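Fedoruk G2 Parallel Gripper Kit with Wrist Camera
Part no. FG2-228
Supplied by Trastdale

Overview

The G2 is a two-finger parallel gripper with a small camera fixed at the wrist. It is sold as a kit for light robot arms that work on household and laboratory objects: handles, tubes, cups, brushes, small packets. The kit arrives assembled, apart from the fingers, and mounts with four screws.

The fingers are dark gray and fairly wide for a gripper of this class. The width gives a stable hold on long thin parts picked up near one end, at the cost of some clearance in tight bins. Customers who work mostly in narrow slots should order the slim fingers listed under Options.

Specifications

Stroke: 90 mm
Grip force: adjustable, 40 N maximum
Finger length: 52 mm from mounting face to tip
Supply: 24 V DC
Control: RS-485 or USB, selected by a switch on the driver board
Camera: color, fixed focus, USB
Mounting: adapter plates for three common flange patterns, ordered separately

Camera position

The camera sits behind the fingers and looks forward past them. Both fingertips stay in view when the gripper is open, so the picture can be used to judge the gap on each side of a part before closing. The bracket has two tilt settings. Use the steeper one for picking from a flat surface and the shallower one for reaching toward a rack or holder. Changing the setting means repeating the camera calibration, which takes a few minutes with the printed target in the box.

Thin parts on a flat surface

Toothbrushes, pens and similar items are a common first task for this kit and a fair test of it. The handle lies close to the counter, so the fingertips have to come down almost to the surface before they close. The G2 fingers taper at the tip for this purpose. Set the approach height with the jog controls first, then save it as the lower limit. Driving the tips into a hard countertop will not damage the gripper at low speed, but it wears the pads quickly and can trip the arm's force limit.
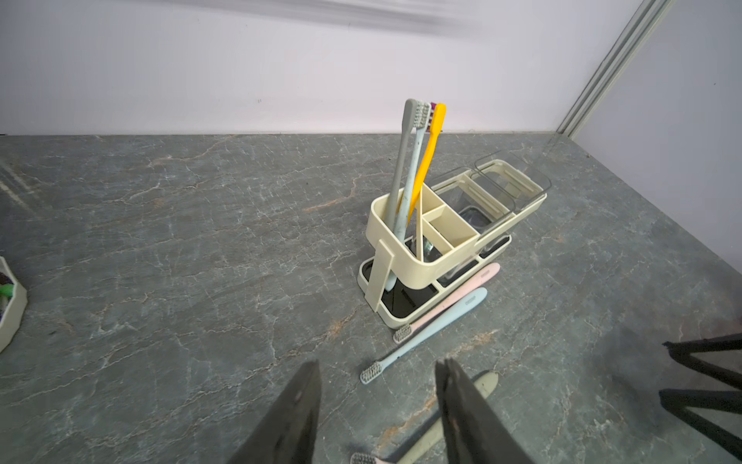 Placing is the harder half. An upright compartment that already holds other handles leaves little room for a new one, and a part gripped at an angle will meet the rim before it enters. Grip toward the middle of the handle, rotate to vertical well above the holder, and lower at reduced speed. Release with a partial opening of the fingers. A full opening can push neighboring items sideways.

For parts that lie close together, approach with the fingers across the handle and limit the opening to what the part needs. The opening width can be set per pick in the Gudora software.

Software

The kit is controlled through Gudora, which runs on Linux and Windows. It provides open, close, move to width and set force commands, along with a live camera view and a simple recorder that saves gripper position with each camera image. A Python package is included. Drivers for other controllers are available on request, and the serial protocol is documented in the manual.

Firmware 4 or later is required for per-pick force settings. Units shipped before July have firmware 3 and can be updated over USB.

In the box

Gripper body with driver board
One pair of standard fingers, with pads fitted
One spare set of pads
Wrist camera and two-position bracket
Cable set, 2 m
Calibration target
Screws and hex keys
Printed manual

Options

Slim fingers, pair
Soft pads, for glossy plastic and coated parts
Cable set, 5 m
Flemidov flange adapter
Bench power supply

Limits of use

The G2 is not sealed and should not be used under running water or in spray. Maximum part weight is 0.8 kg with standard pads and a centered grip. The gripper holds its position when power is lost but does not hold full force, and heavy parts may slip. It is not rated for work next to people without a separate risk assessment of the whole cell.

Service

Pads are a wear item and are not covered by the warranty. The gripper body and driver board are covered for two years. For returns, include the serial number from the underside of the body and a short note of the fault. Technical questions go to Virgilio Barredo at the Trastdale applications desk.

Page last revised 24th April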